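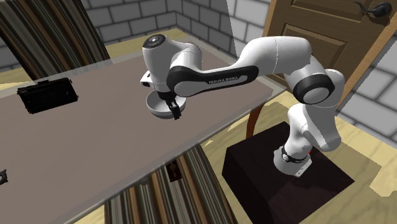
The simulated arm holding a bowl over the table in the virtual dining room.

Gustanwood is going to spend its robot money on a computer first, and I have to say I didn't see that coming when I sat down with Teresa Dudek last week.

Teresa runs equipment planning for the shop, and she's had a line in the budget for a robot arm since spring. The idea was simple enough: buy one arm, bolt it down in the finishing room, and let it move bowls and small boxes between the tables so people don't have to. Then the quotes came in, and she and Marcus Kapoor started arguing (nicely, they tell me) over where the thing would even stand.

So they've split the purchase in two. This fall they're paying for a workstation and 500 hours of outside help from Bastov, the small firm that builds the simulated rooms. The arm itself gets decided after that, and the money for it stays parked until then.

I got to sit in while Marcus clicked through the room. It's a dining room, which made me laugh, but Bastov had it ready to go and a custom copy of the finishing room costs extra. Chairs, a table, bowls, odds and ends. You put the arm on its pedestal, give it a job, and see what it can get to.

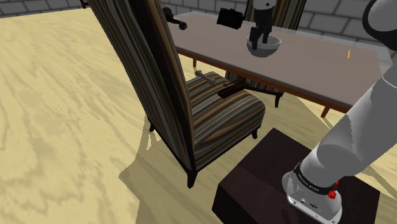
Marcus cares most about the pedestal. Move it over a little and the arm's reach across the table changes, and so does the space left for a person to walk by. In the real shop, moving it means drilling new holes in the concrete and calling the electrician back. He moved it 9 times in one afternoon on the screen and it cost him a cup of coffee!

The other big question is the gripper. Nadus quoted them one price for a plain two-finger model and a much bigger one for a set with swappable fingers, and Teresa would love to know if they need the fancy set before she signs anything. "I can defend a number if I've watched the job being tried," she told me. "I can't defend a brochure." Bowls are the hard part, she says, what with the curved sides and the thin rims. Boxes she isn't worried about.

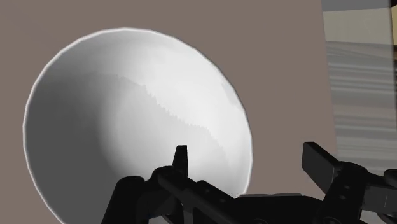

Gripper and bowl up close in the simulated room.

I asked Marcus if a bowl on a screen really tells you much about a bowl in your hand, and he was pretty frank about it. Reach and layout, yes, he trusts those. Grip, only partly. Weight and slippery finishes will still need a trial with a real arm, and they've set aside 30 days for a rental before any purchase goes through. The rental comes out of the training line, if you're wondering, and the fencing and floor work are still waiting on a quote.

Teresa is also asking for 3 years of service to be priced separately from the arm this time. The last big machine they bought had it all rolled together and she's still a bit sore about that one.

The workstation order goes in at the end of October. Anyone in the shop who wants a turn at moving the pedestal should talk to Marcus.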